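Stotholm First Aid Group
Minutes of the monthly meeting, January
Beginning at 18.30 in the workroom
Chair and minutes: Milovan Vukčević

1. Minutes of the last meeting
The minutes were read and accepted. One correction: the shelf which was ordered from Birkett is for the corridor and not for the workroom.

2. Sorting of small supplies
The chair reported on the sorting. Until December all small supplies were kept together in one big box, and a person who wanted a face mask had to search under the dressings. Now there are three blue bins in a row, and the table is covered with a flat sheet of cardboard, so that small packets can be put down there before they go to the right place.
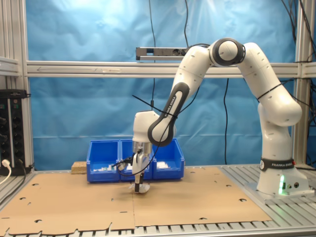
Vestach asked whether the bins must stay open at the front, as dust comes in when the windows are cleaned. The chair answered that open bins are quicker to use, and that a cloth can be put over them in the evening. It was agreed to try the cloth until the next meeting.

3. Gauze and expiry dates
It was discussed who looks at the dates and how often. In the past year 17 packets had to be thrown away, and the group does not wish to repeat this. The following was decided.
Every sterile packet is to be looked at on both sides before it is put in a bin. If the paper is torn or has a hole, the packet is used for practice only.
The date next to the hourglass sign is the one that counts. The date next to the factory sign tells when the packet was made, and two members had mixed up these signs.
The 5 x 5 cm swabs are to be kept apart from the larger ones.
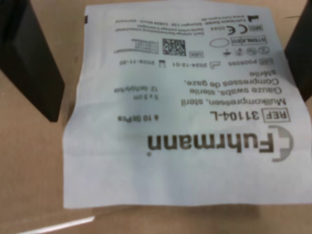

The packets with the nearest date should lie on top. The chair will write the months on a paper list and hang it by the door. Pradura offered to check the list every four weeks and will begin in February.

4. Money
The balance of the account is 2,781. A sum of 600 was approved for new supplies in spring. The order will be sent when the sorting is finished, and the price for delivery must be asked before.

5. Masks and other packages
The face masks are to have their own bin and should be laid in a stack, with no other things between them. Sealed packages go in a separate bin and are not to be opened for looking inside. White packets have the third bin.
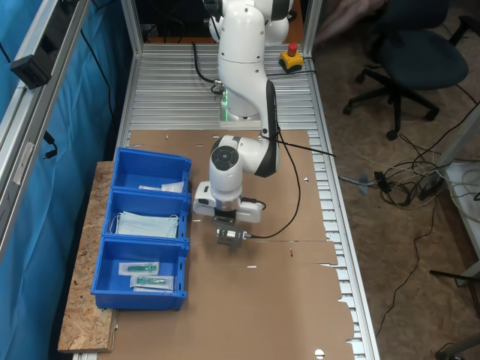
It was also proposed to put a label on each bin in large letters. The proposal was accepted with 4 votes. The chair will bring the labels and a thick pen.

6. Any other business
The key of the cupboard is still missing. Members are asked to look in their coats and bags. The next meeting is in February, at the same hour. Please send points for the agenda to the chair in good time.

The meeting was closed at 19.50.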